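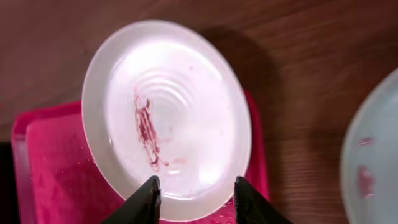
Jabón de fregar Skerham, pastilla de 73 g

Llevaba años queriendo hacer un jabón sólido para la vajilla que no dejara las manos hechas un desastre, y por fin lo tengo (¡menudo invierno de pruebas!). La receta es mía, con un empujón enorme de Lucienne Leclerc, que me enseñó a saponificar el aceite de coco sin que se me cortara la mezcla.

Lo uso para todo: platos, tuppers, tapas, bandejas de plástico... Con la salsa de tomate me gusta frotar en seco con el cepillo Felta, pasar la pastilla y aclarar con agua templada. Si la mancha se resiste, dejo la espuma un rato y vuelvo a frotar.

Aroma: limón y romero, muy suavecito
Cura: 47 días
Referencia: 1241
Se vende en paquetes de 2 pastillas

En febrero cambié el envoltorio y ahora va en papel, con un cordelito que a mí me encanta.

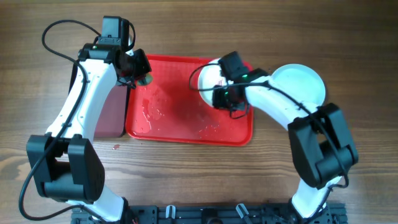
¿Se puede usar en el lavavajillas?
Mejor solo a mano, porque hace muchísima espuma y la máquina lo llevaría fatal.

Guárdalo en una jabonera con rejilla, que escurra bien. Yo tengo la Fimum junto al fregadero y la pastilla me dura una barbaridad.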